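2019년 8월
글: 라밀 에스피리투(Ramil Espiritu)

저는 카바나투안에서 태어났고, 지금은 고르홀름에서 작은 부품 창고의 일을 합니다. 한국어로 글을 쓰는 것은 아직 어렵지만, 이 주제는 꼭 한번 쓰고 싶었습니다. 트룰레오라는 양팔 로봇 키트에 대한 이야기입니다. 주스테브시데라는 회사가 팔고 있고, 팔 2개와 레일, 그리고 작업을 가르치는 프로그램이 한 묶음입니다.
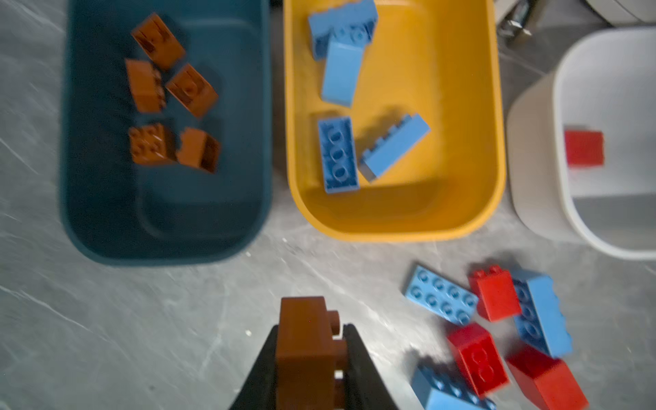
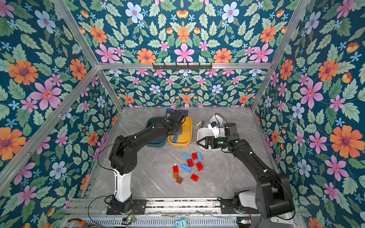
블록을 색깔별로 통에 나누는 작업. 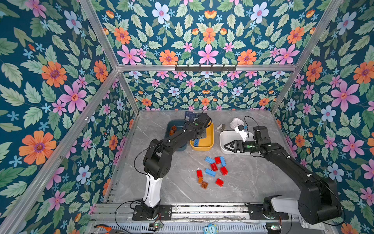
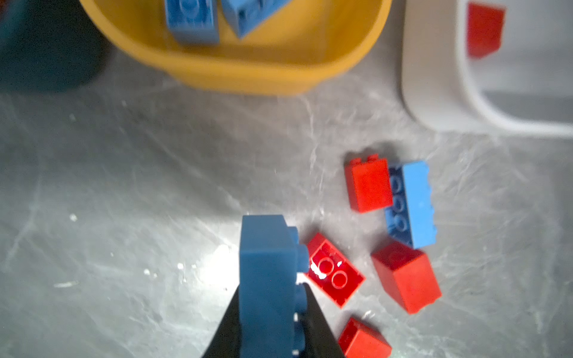 이 키트를 장난감이라고 부르는 사람이 많습니다. 블록을 집어서 통에 넣는 일은 어린아이도 할 수 있다는 말입니다. 저는 이 의견에 반대합니다. 우리 창고에서 하루 종일 하는 일이 바로 그런 일이기 때문입니다. 나사를 고르고, 고무 링을 고르고, 크기가 비슷한 것을 따로 둡니다. 어떤 날은 한 사람이 부품 2555개를 손으로 나누었습니다. 그 사람이 저였고, 저녁에 숟가락을 잡는 것도 싫었습니다.

블록은 생각보다 정직한 시험입니다. 똑바로 누운 것도 있고, 옆으로 선 것도 있고, 뒤집혀서 바닥 쪽이 보이는 것도 있습니다. 서로 붙어 있으면 손가락이 들어갈 자리가 좁습니다. 판매 회사들이 좋아하는 시연에서는 물건이 줄을 맞추어 놓여 있는데, 저는 그런 시연을 별로 믿지 않습니다. 창고의 상자 안에서 나사가 줄을 맞추고 기다리는 일은 없습니다.

그러나 칭찬만 할 수는 없습니다. 첫째로 설명서가 부족합니다. 52쪽 가운데 30쪽이 조립에 대한 내용이고, 작업을 가르치는 방법은 아주 짧게 나옵니다. 저처럼 프로그램을 모르는 사람에게는 순서가 반대로 된 것 같습니다. 볼트를 조이는 것은 그림만 보아도 할 수 있습니다. 로봇이 물건을 잘못 집었을 때 무엇을 고쳐야 하는지, 그것은 그림으로 알 수 없습니다.

그리고 서비스 계약이 마음에 들지 않습니다. 주스테브시데는 키트를 산 사람에게 원격 지원을 따로 팝니다. 지원이 없으면 질문에 대한 답을 오래 기다려야 합니다. 큰 회사라면 괜찮겠지만, 직원이 적은 곳에서는 이 돈이 키트 값보다 더 무섭습니다. 한 번 내고 끝나는 돈이 아니니까요. 저는 기본 지원 정도는 처음 가격에 들어가야 한다고 생각합니다.

팔이 꼭 두 개 필요한지 묻는 동료도 있었습니다. 색깔만 나누는 일이라면 하나로 충분할지도 모릅니다. 다만 우리 일에는 봉투를 벌리고 그 안에 넣는 일도 있습니다. 한 손으로 해 본 사람은 그것이 얼마나 답답한지 압니다. 저는 그래서 양팔 쪽에 마음이 갑니다.

제 일자리가 걱정되지 않느냐는 질문도 받습니다. 조금 걱정됩니다. 하지만 제가 이 일에서 잘하는 부분은 손이 빠른 것보다 이상한 부품을 알아보는 눈입니다. 손목이 아픈 일은 기계에게 주어도 섭섭하지 않습니다.

주스테브시데는 10월에 새 설명서를 낸다고 합니다. 저는 그 설명서를 읽은 다음에 사장님께 구입을 말씀드리려고 합니다.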